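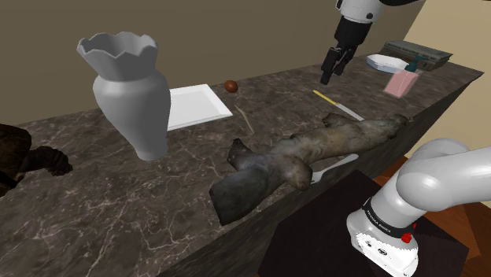

Thursday, February 17, 2022

So I finally did the math on the propane van! I bought it used off the Wendeck delivery fleet in June, already converted with one of those Tedo kits, and I keep getting asked if it saves me any money. Short answer: yes, a bit, if I plan my fill-ups.

My odometer says I've put 3958 miles on it (let's call it 4000, I have errands tomorrow). It starts on gasoline and switches over once the engine warms up, with a little click under the dash that I've grown weirdly fond of. Power feels the same to me, except on the long hill out past Plernari, where I drop a gear and let everybody pass.

The annoying part is filling up. There are 2 stations near me and one closes at noon on weekends, so I've done plenty of driving on plain gas just from being lazy. I'm getting the filter changed next week and I'll post what the shop charges me.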